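Section 2. Setting up the bed and knitting your first panel

Welcome to the fun part! By the end of this section your Nuso flat-bed will be clamped down, threaded and knitting, and you'll have a real piece of fabric hanging off it. Set aside an evening if you've never used a knitting machine before — a Saturday morning is even better, with good light and the phone in another room.

Before you start

You need the bed, the carriage, both table clamps, the tension mast, the cast-on comb, 11 claw weights and one ball of smooth, light-colored yarn. Please save the fuzzy yarn for later. Mohair is beautiful, but it grabs the needle latches and you can't see a dropped stitch until the whole row has gone.

Note: Beds sold in the Ocampo bundle come with the mast already bolted on. Skip step 4.

Clamping the bed

1. Pick a table that doesn't wobble. Push down hard on one corner, and if it rocks, pick another.

2. Set the bed along the front edge with the needle hooks facing you as you sit. Let it stick out past the table by the width of your thumb so the fabric can drop straight down.

3. Tighten both clamps by hand, a few turns on the left, a few on the right, and back again. Slide the empty carriage from end to end. It should glide with a soft purr. If it drags at one end, loosen that clamp a half turn and try again.

4. Stand the tension mast in the rear socket and turn the thumbscrew until it stops.

Caution: Never tighten the clamps with pliers. The rail can bow, and a bowed rail can't be fixed at home.

Threading

5. Put the yarn on the floor behind the machine and pull from the center of the ball. Take it up through the back eyelet, between the two tension discs, and through the tip of the spring wire.

6. Bring the end down to the carriage and drop it into feeder A. Close the gate. You'll hear a click, and it's a very satisfying one!

7. Set the stitch dial to 6. Thick yarns like the Ballden Hearth need a higher setting, and the chart inside the lid covers those.

Casting on

8. Push 16 needles forward on each side of the center mark. Leave the rest parked at the back.

9. Move the carriage across once, slowly. You'll get a zigzag of yarn lying over the hooks.

10. Hang the comb on the zigzag, teeth up, and add two claw weights, one near each end.

11. Knit two rows. Now look closely at the hooks. Every one of them should be holding a single loop with its latch open.

Knitting

12. Keep going at an easy pace! People tend to yank the carriage at the turn, and all that does is throw a slack loop at the edge. Go just past the last working needle, wait for the click, and come back.

13. Move the weights up every 17 rows. Tie a scrap of thread to the edge when you do it, and you'll have a handy row marker too.

14. When the panel is long enough, cut the yarn, leave a tail three times the width, and bind off with the latch tool (see Section 3).

If something goes wrong

The carriage jams: stop. Don't force it. Lift the release lever on the back, take the carriage straight up and off, and look for a bent latch or a knot in the feeder.

A stitch runs down: catch it with the latch tool and ladder it back up. It feels like magic the first time you do it.

Edges are loopy: raise the spring wire one notch.

Letting the fabric rest

Fresh panels come off the bed stretched long and narrow, and they look nothing like what you planned. Don't panic. Tug them widthwise, lay them flat overnight and measure in the morning. Owners with the Serkstead steam plate can finish the job in minutes, with the plate held above the fabric and never pressed onto it. Store finished panels folded on an open shelf with a card pinned to each one giving the yarn, the dial number and the row count — you will forget all three by January.

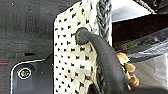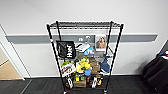

Jericho Ambrosio: Great section, but could step 10 say to hang the comb from the middle outward? I kept losing the end loops until I tried it that way, and I haven't dropped one at cast-on since. Also, three claw weights worked better for me than two once I got past the first few rows.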